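Robótica de manipulación – Módulo 6
Apuntes de la visita de demostración a Kinumbridge
Material para la sesión de prácticas de julio

1. Objeto de la visita

La jornada de puertas abiertas de Kinumbridge dedica la mañana a la manipulación de objetos deformables y la tarde a la paletización. Estos apuntes cubren solo la mañana. Se entregan antes de la sesión de prácticas y se dan por leídos.

El tema central es la captura de demostraciones con pinzas manuales: una persona ejecuta la tarea con la herramienta en la mano y el registro se emplea después para entrenar una política de control. Lo visto en teoría sobre teleoperación (tema 4) sirve de comparación.

2. Entorno de trabajo

La tarea se realiza en un dormitorio amueblado. La superficie de apoyo es una cama con estera de bambú tejido. Para el alumnado que viene de celdas industriales conviene señalar tres diferencias:

– la superficie cede bajo presión, de modo que la altura de contacto varía de un punto a otro;
– la luz entra por una ventana lateral y cambia a lo largo de la sesión;
– alrededor de la prenda hay otra ropa, que el sistema de percepción debe separar del objeto de interés.

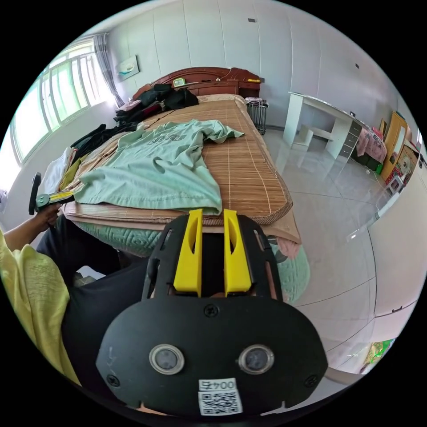 Figura 1. Camiseta verde claro arrugada sobre la estera. Al fondo, cabecero de madera y escritorio blanco.

La configuración de la figura 1 se clasifica en estos apuntes como estado no extendido: el contorno no permite localizar directamente todas las esquinas útiles. El plan de agarre no puede partir de una plantilla fija de la prenda.

3. Herramienta

Cada pinza tiene dos dedos amarillos enfrentados con una ranura alargada, montados en un bastidor negro. En la cara posterior lleva dos ventanas circulares y una etiqueta con código QR. La numeración de las etiquetas se anota en la hoja de sesión; un intercambio de pinzas sin anotar invalida la calibración asociada.

Parámetros que hay que distinguir en el informe:

a) Apertura de los dedos. Magnitud escalar, una por pinza.
b) Pose de la pinza. Seis grados de libertad, expresada respecto al origen de la sesión.
c) Sincronía entre pinzas. En tareas a dos manos, un desfase constante se corrige; uno variable obliga a descartar el episodio.

El programa de revisión utilizado en la demostración es Hostent. El formato de exportación, Maluleke, guarda las trayectorias y el vídeo por separado, con una marca temporal común. En las prácticas se trabajará con el mismo formato.

4. Extensión de la prenda

Antes de plegar hay que llevar la tela a un estado conocido. Se toma como referencia el cuello, que conserva mejor la forma que las mangas y el bajo. Las mangas son el punto problemático: una manga vuelta sobre sí misma altera la silueta y puede confundirse con una esquina del cuerpo.

En la posición siguiente el cuello queda hacia la parte superior izquierda y una manga aparece doblada hacia arriba, con un pico levantado. El estampado «DEPTH» del pecho da además una orientación inequívoca, ventaja que desaparece con prendas lisas. Para el ejercicio 2 se pide razonar qué ocurriría sin él. 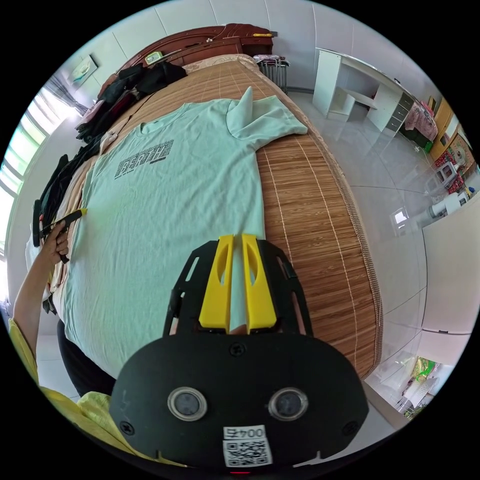 5. Agarre a dos manos

Con dos pinzas se fijan puntos separados de la prenda y se controla la tensión entre ambos. Si la tensión es insuficiente, la tela forma bolsas; si es excesiva, resbala de los dedos o arrastra la estera. La fricción entre algodón y bambú no figura en las tablas del curso. Para los cálculos se dejará como parámetro libre.

Secuencia de referencia para el análisis:

1. Aproximación de ambas pinzas con los dedos abiertos.
2. Contacto con el borde y cierre.
3. Elevación mínima, suficiente para despegar la tela del apoyo.
4. Desplazamiento coordinado.
5. Descenso, apertura y retirada.

La fase 2 es la que concentra más errores de etiquetado. El contacto con el borde y el cierre efectivo son sucesos distintos y se marcan por separado.

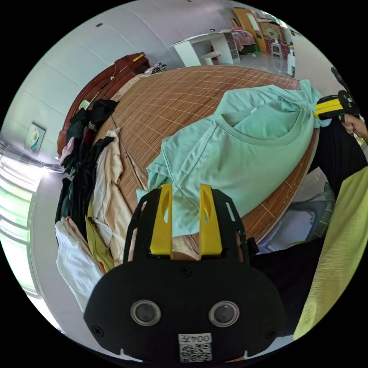 Figura 2. Dos pinzas en bordes distintos de la camiseta: una apoyada en el borde, la otra sujetando la esquina alejada.

6. Datos para la práctica

El conjunto de prácticas, denominado Skesbridge, contiene 789 episodios. Tras el filtrado por sincronía y visibilidad quedan 582, que son los que se usarán. De ellos se reservan 300 para entrenamiento; el resto se reparte entre validación y prueba según el guion del laboratorio. No se admite mover episodios de una partición a otra – tampoco para corregir un desequilibrio entre clases.

7. Trabajo que se entrega

Ejercicio 1. Segmentar un episodio en las cinco fases del apartado 5 e indicar el criterio de corte empleado.
Ejercicio 2. Proponer un descriptor de orientación para una camiseta sin estampado.
Ejercicio 3. Comparar la captura con pinza manual y la teleoperación en cuanto a coste por episodio, oclusiones y transferencia al robot.

Extensión máxima: 6 páginas, gráficas incluidas. Las trayectorias se representan con ejes rotulados y unidades del SI.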